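Can a robot arm put away kids' toys and table clutter yet?

Posted in Home & Workshop > Machines and Automation

dramani_dad
Asked in May, 693 views

I run a small after-school room in Clokstead. Every day ends the same way: cups, blocks, markers and dice all over the tables, and me putting them back in the right bins before I can lock up. It takes 50 minutes on a bad day.

A parent told me you can now buy a tabletop arm for less than I expected and teach it to do this kind of job. I looked at a few and the one I keep coming back to is the Drornico, which is $2000 with the gripper. I don't need it to be fast. If it can work through a table while I mop, that is fine with me.

What I want to know is whether any arm in that price range can pick up mixed small stuff and sort it without somebody standing over it. I can handle basic wiring and I have an old laptop. I can't program beyond copying things in. The tables are ordinary folding ones and I could put a cloth over them if that helps.

Please don't just tell me to make the kids do it. They already do the first round.

Jelle Kuipers
Answered, edited once

Short version: partly, and not unattended.

I have spent most of the winter on this with a small arm bolted to a bench at the Landport workshop. Same sort of things you have – plastic cups, cubes, pens. I'll go by type of object, as that matters more than which arm you buy.

Cubes are the easy part. Flat sides, the same width whichever pair of faces you grab, and they don't roll. A two-finger gripper likes them. Mine gets a cube into the bin on 80 percent of first tries when it has space on all sides. Put a cube close to a bowl or a cup and that drops, as one finger needs room to come down in the gap.

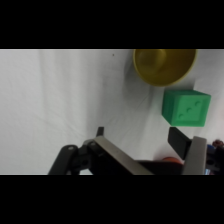
Bright colors on a plain white cloth help a lot. I tried a patterned tablecloth first and the arm went for the pattern. The downside of cloth is that it bunches up. If the fingers come down too low they pinch a fold and drag everything along with it, so clip the edges under the table. Small wrinkles have not bothered mine.

Bowls and upright cups are next. You go over the rim with one finger inside and one outside. It works if the cup is light and stiff. Thin paper cups get crushed.

A cup on its side is harder. The arm has to work out which end is open, and if you want it stacked it has to be turned upright on the way. Mine can pick one up off its side and drop it in a bin. It can't stack it.

Markers are the worst. They roll when a finger touches them, and two lying together look like one wide thing to the software. I have had it pick up both, pick up neither, and push the pair off the table. Sorting them by color works if they are apart.

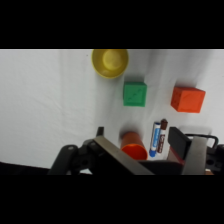 Cups, cubes and markers on the cloth, with the gripper over them.

On the programming: you don't write much code now. You move the arm by hand through the job, over and over, and it learns from the recordings. I did 50 recordings for the cubes alone and it was still poor with anything I hadn't shown it. Figure on several weekends. An old laptop will do for recording but not for training, so you will have to rent computer time or borrow a better machine.

For your room I would not do it to save time. By the time you have set it up, cleared the things it can't handle and picked up what it dropped, you could have done the table yourself. If you want it as a project, start with the blocks and one bin and leave the markers for later. I haven't used the Drornico so I can't say if its gripper opens wide enough for your cups. Measure them before you order.

Also, keep it unplugged when there are kids in the room. Even a small arm can pinch a finger.

tallpine
Answered

No. I bought an arm for the shop to sort fasteners and it sits on a shelf. Get a wide dustpan and sweep the whole lot into one tub. Sort it when you feel like it.

benchrest_mo
Answered

I agree with most of what Jelle wrote but I think the 80 percent is being sold short. If it misses a cube it can try again, and you said you don't mind it being slow. Ours at work (parts trays, small castings) misses plenty and still clears the tray by the time we're back from lunch. What stops it is something falling where it can't reach. A raised lip around the table fixes most of that. We used strips of pipe insulation.

I would still wait a year at your budget. If you can't wait, ask the seller whether you can return it after you have tried it on your own stuff.

dramani_dad
Comment on Jelle Kuipers's answer

Thanks, this is what I needed. The cups are 3 inches across, so I'll check that against the gripper. The markers are most of my mess, so I think I'm out for now. Might try the blocks over the summer when the room is closed.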